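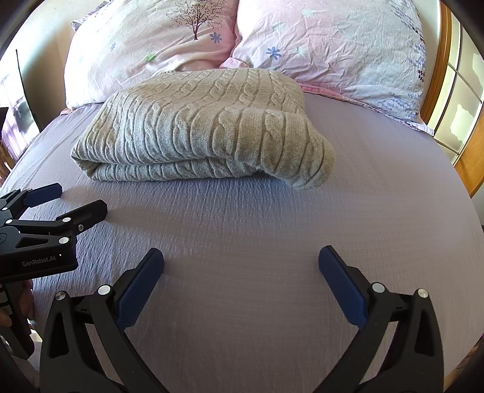
How much should I set aside before buying a robot to help with laundry and folding?

Set aside the price of the machine plus enough for delivery, spare parts and a repair, and keep that second sum separate so it isn't spent on a bigger model.

Start with the jobs. Write down what gets folded in your house in a normal week and mark the things you mind doing. Towels and pillowcases are flat and much the same each time. Thick knitwear is harder. It stretches if it's lifted by one end, and the fold won't stay thin, so ask to see a machine handle a jumper like yours before you pay for it.

Heather Moffat in Calton wrote in with her figures. She was quoted £1403 for a Kelmont folding arm, with the stand and fitting extra. She had £800 put by. She bought nothing that month, carried on saving and asked for a second quote without the stand, as she already had a solid table. Worth asking. Sellers often list the stand as if it comes with the arm.

Measure the space. You need room for the arm to reach out fully, room for the washing before and after, and room for you to walk past. Do this with the drawers and the door open. A bed makes a good folding surface when you do it by hand, but a soft mattress gives under pressure and some machines are only meant for a hard top. Check the handbook, which most makers will send before you buy.

Things to ask the seller:

What does a replacement set of finger pads cost, and how long do they take to come?
Who does repairs, and do I have to post it?
Is there a yearly charge for the software?
Will it pick up wool without pulling the stitches?
Can I send it back once it's been out of the box?
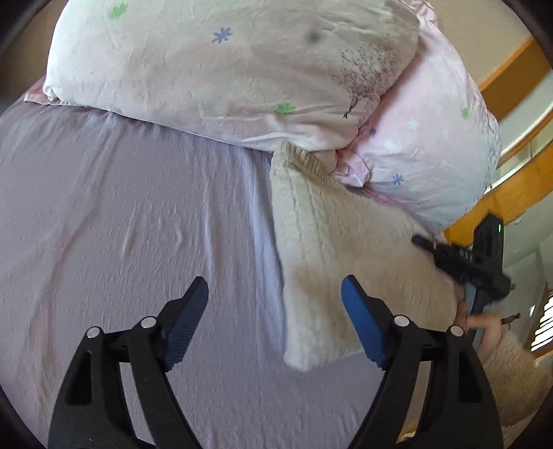

Cream knitwear folded flat on the bed.

Pads wear out first on anything that handles cloth. Gregor Mowat, who keeps a small guest house at Wullerness, puts £10 a month in a jar for his Fortin and has bought 2 sets of pads from it so far. He still does the heavy jumpers himself and has the machine on pillowcases.

Secondhand is fine if you can see it working. Take your own washing, including something cabled or fluffy, and a fitted sheet if you're expecting it to do those. Plenty won't. Ask for the charger and the original paperwork, and check that the maker still sells parts for that model.

If the sums don't work this year, try hiring for a month. Keep a note of what it folded and what you had to do again by hand, then take the note with you when you go to buy.

Last checked August 8, 2026. Send corrections to Kirsty Gunn on the tips page.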